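Ninety-two percent, and what it leaves out

I have now read the Latura paper twice, once in July when it went around and again last week with a pencil. The headline is that a policy trained on 3411 demonstrations sorts mixed items into bins with a 92 percent success rate. That's a good number. I'd like to know what it's a number of.

Start with what counts as a success. You have to go to the appendix for it: an item counts if it leaves its starting place and ends up inside any bin. Any bin! In a paper with "sorting" in the title. The stricter score, right item in right bin, appears for a single test set of 24 items, and the authors don't give the number of trials behind it.

Then there's the time limit. Each attempt gets 45 seconds and the arm may try again as often as it likes inside that window. I don't object to retries, people fumble things too. But a policy that gets a bag on the first pinch and one that paws at it until something sticks come out with the same score, and for anyone thinking of paying for a robot those are very different machines.

Bags are where I'd push hardest. The paper lumps them in with rigid objects under "household and packaged goods," so you can't tell whether thin plastic drags the average down or was simply rare in the test.

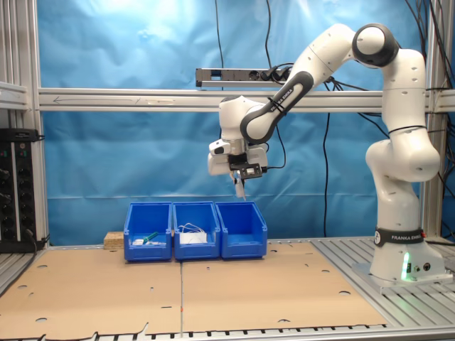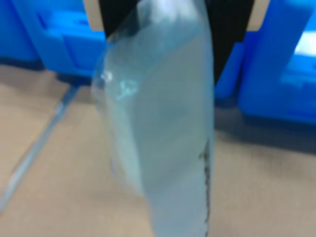 A Franka arm over the blue bins, and a bag in the gripper.

Waldemar Kwiatkowski thinks I'm being unfair. He wrote to me that first-try rates punish a method for the very thing it was trained to do, which is recover, and that the baseline was scored under the same loose rule, so the gap between the two still means something. Fair enough on the baseline. I'll give him that the gap is probably real. I still don't know how big it is, and neither does he, because the table has no error bars and one training seed.

What I'd want before believing any of it for soft packaging is a breakdown by item type, first-try success in its own column, and the failures listed by kind: missed, dropped, wrong bin. They must have the logs. I've asked for them and will post whatever comes back.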